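Worktop and Table Surface Trial: Progress Report to the Skorley Fund
Period covered: award to the end of March
Prepared by the Sustham furniture reuse workshop

1. Purpose of the grant

The Skorley Fund awarded the workshop $4000 to work out a repeatable method for cleaning and refinishing donated wooden tables and desks. The award covers materials, test finishes, a replacement extraction filter and paid bench time. It does not cover transport or rent, which are met from sales.

The workshop receives more wooden furniture than it can prepare for resale. Frames and legs are usually sound. The top is the part that decides whether a piece sells, and until this project each top was treated according to the judgment of whoever was at the bench. Results varied, and no record was kept of which treatment had been used on which piece.

2. Work completed

The intake sheet has been rewritten. Each top is now logged by wood tone (pale, medium or dark), type of mark, existing finish if it can be identified, and treatment applied. The sheet is one page and stays with the piece until it leaves the building.

A total of 14 tops have been entered in the trial. They came from the Brornlow collection and from house clearances in Sustham. Nine have been treated and finished. The other 5 have been logged and are in the rack.

The extraction filter was fitted in the first month. Sanding was moved to the rear bay at the same time, and finishing now takes place at the front. Dust in the cured finish was a regular fault under the old layout. It has been recorded on one top under the new one.

3. Method

Tops are treated in a fixed order, starting with the mildest step. Work stops as soon as the mark is no longer visible at normal standing distance.

Step one is a wipe with warm water and a small amount of dish soap, followed by a dry cloth. The top is then left overnight before it is assessed again.

Step two is mineral spirits on a cotton pad, worked along the grain. It is used where residue from tape, labels or shelf liner is suspected. The pad is changed when it shows color.

Step three is a plastic scraper held low to the surface, followed by a second wipe with mineral spirits. Metal scrapers have been withdrawn from this step after one of them left a scratch that then had to be sanded out.

Step four is hand sanding with the grain, first at 180 grit and then at 220. A powered sander is used only where the whole top is to be stripped.

Finishing is with either a water-based clear coat or a hard wax oil. Both are applied in thin coats, with a light rub down between them. The Yeoh hard wax oil was bought for the trial in the smaller can size so that it could be compared before a larger order was placed.

4. Findings to date

Dark tops have been the easiest to bring to a saleable condition. Small differences in tone do not show, and most were acceptable after step two.

Pale tops have been the most difficult. Any patch that has been cleaned harder than the wood next to it reads as a light area, and a light area is more noticeable on an open, curving grain than on a plain one. Spot sanding made this worse on 2 tops, both of which had to be taken back across the full width.

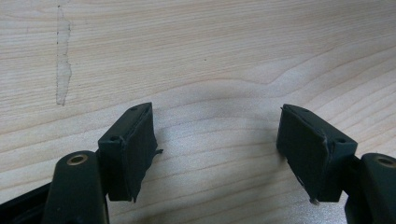
Narrow, pale marks with ragged edges are a particular problem on this type of wood. They may be adhesive residue or they may be wear in the finish, and the two need different treatment. Residue sits on the surface and generally responds to step two or step three. Worn finish does not respond to either, and repeated rubbing enlarges the mark. The intake sheet now has a separate line for marks of uncertain cause. Anything entered on that line gets one application of mineral spirits and is then reassessed in side light before further work is approved.

Small dark specks are logged but are not treated unless they can be felt with a fingertip. Digging them out left a pit in every case tried, and buyers have not raised them.

On the choice of finish, the water-based clear coat has kept pale wood closer to its original color. The hard wax oil gives a warmer tone and is easier to repair locally. It also takes longer to harden, and this ties up the front bay. No decision has been made. Both will be carried through to the end of the trial.

5. Spending

Spending is within the award. The filter and its fittings were the largest single purchase and came in slightly under the quoted price. Abrasives have run over the line allowed for them, mainly through full stripping of pale tops. Bench time is under the line because the start was delayed while the filter was on back order. We request approval to move the unspent part of the filter line to abrasives. Receipts are attached to the financial form.

6. Problems and changes

The rack in the rear bay holds tops upright. One medium-toned top was found to have bowed after storage there and has been withdrawn from resale. Tops are now stored flat on battens wherever floor space allows. A horizontal rack would solve this properly but is outside the scope of the present grant.

Humidity in the front bay was not being recorded at the start. A meter has been in place since February, and readings are written on the intake sheet at each coat.

7. Next period

The remaining tops will be treated, with pale pieces taken first. Each finish will be tested for water rings and heat marks on offcuts before the final comparison is made. The method will then be written up as a bench card and offered to the Brornlow store, which has asked for a copy.

The final report will include the completed intake sheets, the finish comparison and the sale price achieved for each top.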